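Timis 206 Fluorescent Ceiling Light Review

Posted Dec 8, 2018

I bought the Timis 206 to replace the worst of the old lights in our shared work room. They went up in April, so this covers most of a year of use. I paid for them myself.

The room is 1719 square feet, open plan, with desks and office chairs on wheels, shelving, and a staircase. It is busy. People walk through with bags on their backs all day, and there is foot traffic under every part of the ceiling. Any light that hangs low or has to be serviced often is a nuisance in a place like this.

What you get

The 206 is a long, narrow fluorescent fixture that takes two tubes side by side. In the box are the metal body, a clip-on white diffuser, the end caps, four screws and a folded sheet of instructions. Tubes are sold separately. The product page does say so, but in small print near the bottom, and I missed it on the first order.

The body is thin sheet metal with a white enamel finish. It feels light for its length, and it will flex if you pick it up by one end. Once it is screwed down it stays straight. The edges on mine were clean apart from one end cap with a burr on it, which I filed off.

Installation

The mounting slots are long enough to give you some room for error. That helped, because our beams run diagonally to the walls and nothing up there lines up with anything else. Two people can hang one without much trouble. I would not try it alone off a ladder.

The wiring compartment is tight. Our electrician did the connections and complained about the terminal block, which sits too close to the knockout. If your supply cable is stiff, strip it a little shorter than the instructions tell you to.

The instructions themselves are poor. The drawing of the bracket is printed upside down compared with the drawing of the body, and the torque for the screws is missing.

Light quality

I used cool white tubes. The light is even and reaches the floor well. A white ceiling does a lot of the work. We painted ours, beams included, before the lights went up, and I would put the paint ahead of the fixtures if you can only pay for one of them this year.

We kept the flat panel lights that were already there, and the two types mix better than I expected. The panels are softer and spread wider. The 206 is brighter straight down and drops off to the sides. For reading labels on a shelf or doing small work with your hands, I prefer to be under the 206.

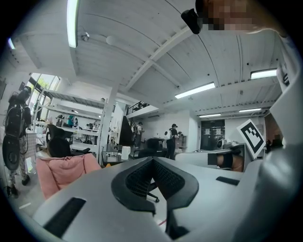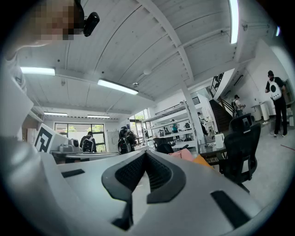
Lights on, with white beams crossing the ceiling.

Glare

This is my main complaint. The diffuser is clear enough that you can make out both tubes through it, and if you look up at one you will see lines for a few seconds. On a glossy monitor the reflection is a bright bar. We moved two desks to get rid of it. A frosted diffuser would fix the problem, and Timis lists one, but it has been out of stock every time I checked.

Noise and flicker

Each fixture has a faint hum for the first minute and is then quiet. I have not noticed any flicker with the original tubes. A cheap replacement pair did flicker at startup, and I sent them back.

Cleaning and upkeep

The diffuser unclips along one side and hinges down. Dust collects at the ends, and so do small flies in summer. A damp cloth is enough. The clips are plastic and I broke one by pulling too fast. Spare clips come in a bag with the fixture, so keep the bag.

Tube changes take a few minutes. No tube has failed yet.

Compared with the Kikuchi

I looked at the Kikuchi strip light before buying. It has a heavier body, a frosted cover and much better instructions. It also costs a good deal more and the ends stick out further, which would have put one of them too close to a beam. For an office where everyone sits at a screen, I would get the Kikuchi. For a workshop, or a mixed room like ours, the Timis is fine.

Good points

Bright and even straight down
Light enough to lift
Easy to open and clean
Spare clips included

Bad points

Glare on screens
Cramped wiring compartment
Tubes not included
Bad instructions

Rating: 7 out of 10. I have ordered another for the area by the stairs.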